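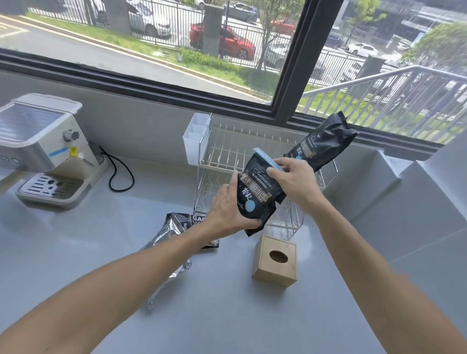 Blue Mountain coffee, bench under the window.

Romcombe Live Room
Pre-show safety inspection, album launch for Clotine
Month: June
Completed by: Segundo Salazar, production
Status codes: OK / Fix before doors / Monitor / N/A

Use this sheet together with the house fire plan. Comments are entered against the item at the time of inspection. An item marked Fix before doors has to be re-inspected and initialled by the same person.

STAGE AND RISERS

Stage deck level, no lifted edges or exposed bolt heads
OK
Comment: Gaffer tape from the previous act removed at the downstage edge. Residue cleaned with citrus solvent.

DJ riser locked and chocked
Fix before doors
Comment: Rear brake on the stage left side does not hold under load. Chocked with timber wedge and ratchet strapped to the deck ring. Turntables isolated on foam and paver as per artist's rider. Re-inspected after soundcheck, no movement. SS

Stage edge marked with white tape
OK

Steps fitted with handrail, stage right
Monitor
Comment: Handrail is secure but the top bracket has play. Two hosts and several guest vocalists will use these steps in the dark between tracks. Stagehand with torch to stay at the foot of the steps for the whole set.

ELECTRICAL

Test tags in date on all portable equipment
Fix before doors
Comment: Irkau supplied the lighting and all of it was tagged. The artist's own sampler power supply and one laptop charger were not. Both tested and tagged on site.

Residual current devices tripped and reset
OK

Cable runs across walkways covered
OK
Comment: Ramp used at the front of house position. Run behind the merch table has been moved to the wall and taped for its full length.

Audio and lighting on separate supplies
OK
Comment: Low hum in the left subwoofer at soundcheck came from the DJ mixer earth. Cleared with an isolating transformer on the signal line. Mains earth was left connected and must stay connected.

RIGGING AND LIGHTING

Secondary safety bonds on all overhead fixtures
OK

Banner above the stage (album artwork)
Fix before doors
Comment: Banner arrived without a flame retardancy certificate. Label's agent emailed it at 5 pm. Certificate matches the batch number on the hem. Banner weighs 30 kg with its bar and is within the rating of the pipe.

Strobe warning displayed at entry
OK
Comment: Second sign added at the bar entry. The operator has confirmed strobe is limited to the last chorus of the closing track.

SMOKE, HAZE AND NAKED FLAME

Haze fluid data sheet on site
OK

Detectors isolated by authorised person, fire watch in place
OK
Comment: Isolation covers the live room only. Detection in the dressing rooms, corridor and Toledo bar remains active.

No smoking signage in dressing rooms and backstage corridor
Monitor
Comment: Sign missing from the larger dressing room and replaced. The advance notes from tour management refer to "a smoke-friendly green room". The venue cannot provide this. Guests have been directed to the rear courtyard, where a sand bucket has been placed beside the door. Cannabis is subject to house policy and to the law, and the courtyard does not change either. Props in the second verse of the title track are to be unlit.

SOUND LEVELS

Boundary reading taken with doors closed
OK
Comment: Soundcheck peaked at 88 dB at the lane gate. Limiter set afterwards and locked. The key is with production — requests from the stage to lift it are to be declined.

Earplugs available at bar and front of house
OK

CROWD AND EXITS

All exits unlocked, unobstructed and illuminated
Fix before doors
Comment: Record crates stacked in front of the side exit by the merch crew. Moved to the store. Merch supervisor has been shown the yellow line and has agreed to keep behind it.

Front barrier pinned and braced
OK

Guest list area
Monitor
Comment: List stood at about 50 names at the time of inspection and the label was still adding to it. Side of stage is restricted to performers and crew with wristbands. Security has the final version of the list and additions after doors go through the box office.

Water available at front barrier
OK

ITEMS CARRIED FORWARD

Replace brake on DJ riser.
Replace top bracket on stage right handrail.
Ask labels to send banner certificates with the stage plot.
Remove the words "green room" from the venue's standard reply until the smoking wording has been rewritten.

Signed: S. Salazar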